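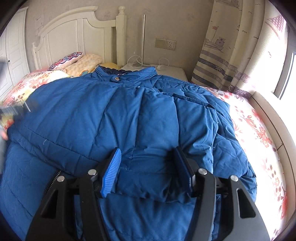
Chaqueta azul acolchada sobre la cama, pinza abierta delante del cuello.

¿Cómo evaluar de manera justa una política de doblado aprendida con pinzas de mano?

publicado por norte_de_jarnusden
Etiquetas: aprendizaje por imitación, objetos deformables, evaluación

Buenas tardes a todos. Pido perdón de antemano si uso alguna palabra técnica de forma incorrecta, el español no es mi primera lengua.

Trabajo en mi tesis de máster sobre el doblado de ropa gruesa. Grabamos las demostraciones con dos pinzas de mano que llevan cámara, en dormitorios de verdad, y después entrenamos una política que predice el movimiento relativo de cada pinza y su apertura. Para el entrenamiento seguimos el método Grindow con muy pocos cambios. El robot con el que evaluamos está en nuestro laboratorio en Jarnusden y tiene los mismos dedos que las pinzas de mano.

Con toallas y camisetas estoy contento. Con prendas acolchadas obtengo 66 éxitos en 100 intentos, y mi directora me preguntó qué significa exactamente este número. No supe contestar bien. Mi criterio de éxito era "la prenda queda doblada y no sobresale ninguna manga", decidido por mí mismo al mirar el vídeo.

Tengo tres dudas concretas:

La primera es sobre el criterio. En las toallas puedo medir la superficie final vista desde arriba y compararla con la inicial. En una chaqueta con relleno esta medida engaña, porque el aire sale despacio y el mismo doblado ocupa más o menos superficie según el momento en que se mide.

La segunda es sobre la partición de los datos. Tengo 20 demostraciones por prenda y varias prendas por habitación. Hasta ahora separé entrenamiento y validación por demostración, al azar. Una compañera dice que esto no es correcto, pero el error de validación sale muy bonito y me cuesta abandonarlo.

La tercera es el fallo más frecuente: la pinza se cierra cuando todavía no hay tela entre los dedos, o coge solamente la capa de arriba. En las demostraciones humanas esto casi no ocurre. ¿Es un problema de los datos o del modelo?

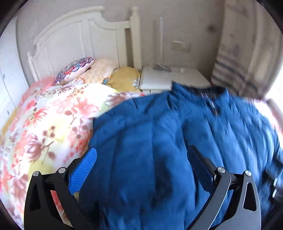 Los dedos dentro de los pliegues de la tela azul. A la izquierda, la colcha de flores.

Añado que los datos de la apertura se calculan por visión, a partir de la posición de los dedos en la imagen, y no con un sensor. No sé si esto es importante para la tercera duda.

Gracias por leer hasta aquí.

pliegue_doble

Empiezo por la segunda duda, que es la más fácil: tu compañera tiene razón. Si la misma chaqueta, sobre la misma cama y con la misma ventana, está en los dos lados de la partición, el error de validación te dice si el modelo recuerda esa habitación. Hay que separar por habitación y además por prenda. Deja fuera una habitación completa y no la mires hasta el final. El error va a subir, no te asustes, y compara los modelos con este número nuevo.

En tus fotos entra mucha luz por la derecha y el cabecero claro está siempre detrás. Un codificador visual aprende con gusto estas cosas. Nosotros teníamos un modelo que giraba la muñeca hacia la ventana - tardamos semanas en entenderlo.

Sobre el criterio de éxito, yo haría lo siguiente:

Escribe las condiciones antes de empezar los intentos, por ejemplo mangas dentro, cuello visible y un solo pliegue transversal.
Fija un tiempo de espera después de soltar la prenda y toma la imagen final siempre en ese instante. Con esto el problema del aire no desaparece, pero es igual para todos los métodos que comparas.
Pide a 2 personas que juzguen los vídeos sin saber qué modelo los produjo, y publica también en cuántos casos no están de acuerdo.
Anota en qué etapa falla cada intento: primer agarre, levantamiento, pliegue o soltado.

Lo último es lo que más ayuda. Un 66 en el que casi todos los fallos están en el primer agarre es un resultado muy distinto de un 66 con fallos repartidos por todas las etapas, y tu directora probablemente pregunta por esto.

Y cuidado con las posiciones iniciales. Si colocas tú la chaqueta con la mano, sin querer la colocas como le gusta al modelo. Prepara una lista de configuraciones con fotografías, y superpón la fotografía a la imagen en vivo hasta que coincidan. Cada método recibe las mismas configuraciones.

lopes_taller

separa por habitación y ya. lo otro es tirar más datos, con 20 por prenda yo no esperaba ni la mitad de lo que sacas. nosotros en Lopes usamos Plomcombe para preentrenar y luego afinamos con lo propio, va mejor con telas gordas

cuaderno_de_agarres

Quiero contestar a la tercera duda, que las otras respuestas no tratan.

Creo que es sobre todo un problema de los datos, y tu última frase sí es importante. Cuando la apertura se calcula por visión, la medida es peor justo en el momento del contacto. En la segunda foto los dedos están metidos en la tela arrugada y la almohadilla de la derecha se ve negra, mientras que la izquierda se distingue muy bien, con su azul vivo. Si tu detector busca el color, en esa postura seguramente pierde un lado y rellena el valor con interpolación. El modelo aprende entonces un cierre un poco adelantado o atrasado. Dibuja la curva de apertura de algunas demostraciones y pon al lado las imágenes, se ve enseguida. Tener almohadillas azules con una prenda azul tampoco facilita el trabajo; probaría con marcadores pegados en la parte rígida de los dedos.

Mira también la latencia. La cámara, el cálculo de la política y el motor de la pinza tienen retrasos diferentes. La persona que demuestra no tiene ninguno de ellos. Mide cada retraso por separado y descarta las acciones que ya han caducado cuando llegan al robot.

Para el caso de la capa de arriba no tengo una solución completa. Una persona nota con los dedos cuánta tela tiene, y esta información no está en la imagen. En las prendas acolchadas nos ayudó grabar correcciones: se coge mal a propósito, se suelta y se vuelve a entrar más profundo. Guarda estas demostraciones con una marca aparte, para poder entrenar con ellas y sin ellas.

norte_de_jarnusden

Muchas gracias a los tres. Dibujé las curvas como propone cuaderno_de_agarres y en varias demostraciones la apertura queda plana justo cuando los dedos entran en la tela. Voy a probar los marcadores y repetir la partición por habitación. El lunes tengo reunión y presentaré el número viejo con los fallos separados por etapa.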